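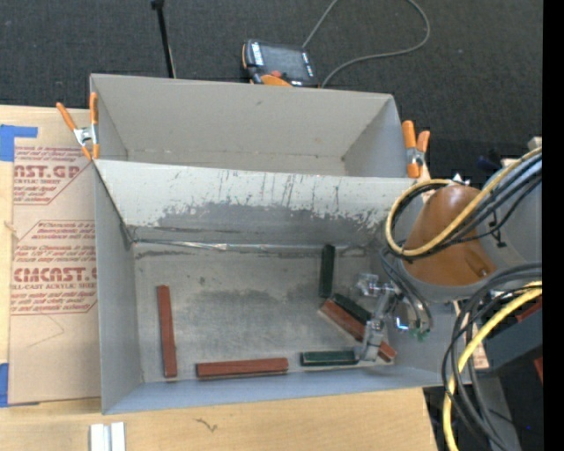

What we keep when we stop buying: a conversation about toys, borrowing and the long afternoon

Dec 31, 2022

The woman who runs the toy library in Grisutcombe asked me right at the start not to use her name, and I promised I wouldn't. She said people in town already stop her in the grocery store to ask whether the wooden train set is back yet, and she would like to be able to buy onions in peace. So I'll just call her the librarian, which she seemed to like, although she told me she has never worked with books a day in her life.

We met in the back of Soliman, the bakery two doors down from her, because her own place has no chairs for anyone over the age of five. She ordered a poppy seed roll and then talked for such a long time that she had to wrap it in a napkin and take it home.

I had come with a page of questions about why families borrow toys when toys have never been cheaper to buy. She listened to the first one very politely and then told me about her grandmother's kitchen in Giruvholm instead.

"There was a drawer," she said. "It was the bottom one, next to the stove, and it was ours. It had clothespins, a funnel, some jar lids and a potato masher with a loose handle. That was it! And I can't remember ever being bored in that kitchen, though I'm sure my grandmother would tell you I was bored every day and let her know about it."

She doesn't want to make the past sound better than it was. She said her brother had one good metal truck and the two of them fought over it so badly that it spent most of one winter on top of a wardrobe. But she does think the drawer did something for her that a full playroom doesn't always do – it stayed the same long enough for her to get to the bottom of it.

"When my own kids were small we had so much stuff," she said. "Presents, hand-me-downs, things from yard sales. And I would watch my son walk into the room, look at all of it, and walk out again. I thought there was something the matter with him. Then we went to stay with my aunt for a week and he played with a cookie tin the whole time, and I thought, well, maybe it's the room."

The library started with what came out of that room. She put most of it in the garage and brought things back a few at a time, and a neighbor saw the garage and asked to borrow a dollhouse. After that it was the neighbor's sister, and then a woman from the other side of the river whom neither of them knew at all. By September of that year she had a rented space and a sign, and a notebook in which she wrote down who had what.

She still has the notebook. There is a computer now, with a program called Renska that a parent set up for her, and she says it's a very nice program and she checks it whenever the notebook isn't handy.

I asked how a loan works, and she told me that families keep things for four weeks and can ask for longer if nobody is waiting. There are 50 families on the books at the moment. Some come every time the door is open and some she sees only when it rains, or when grandparents are visiting and everyone has run out of things to say to each other.

What do they take? I had expected her to say puzzles, and puzzles do go out, but mostly in the winter and mostly with the adults. The things that never seem to get back onto the shelf are the plain ones, she said. Blocks. Scarves. A set of nesting bowls. The cash register is always out, and she suspects one family of having simply moved it in.

"Parents pick up the thing with the batteries and the child picks up the bowl," she said. "I don't say anything. They can have both! But I do notice which one comes back with teeth marks on it."

She got a little more serious when I asked about breakage. For the first year she charged for missing pieces, and she regrets it. Mothers would come in apologizing before they had their coats off, and one of them stayed away for months over a lost puzzle piece that was sitting in her car the whole time. Now there is a jar for odd bits that turn up, and a shelf for things that need glue, and she does the gluing in the evening with the radio on.

"I'm a terrible gluer," she said. "You'll know which ones are mine. But the children don't mind a crooked giraffe, and I think it's good for them to see that something broke and somebody sat down and did what they could with it."

We talked for a while about giving things back, which I had assumed would be the hard part. She said there are tears now and then, of course, and she has seen a grown man look very sad about a marble run. Most children manage it better than you'd think. She lets them put the toy on the shelf themselves and choose the spot, and she leaves it in that spot even when it makes no sense at all. There is a stuffed walrus among the tambourines, and it has been there since spring.

It does bother her when people call the library a charity. Some families come because money is short and some come because their apartment is small, and plenty come because they like it there. She has never asked anybody which, and she turned down a grant once because the form wanted her to find out.

By then it was getting dark and the bakery people were stacking the trays. I asked what she would like to have more of, thinking of the shelves. She thought about it for so long that I started to put my coat on.

"Afternoons," she said. "The kind where nobody has to be anywhere at four. I can lend them a farm, but I can't lend them that, and I wish I could."

Then she remembered she had promised to look for a missing pig from that same farm before she went home, and she took her roll and went off to look under the radiator.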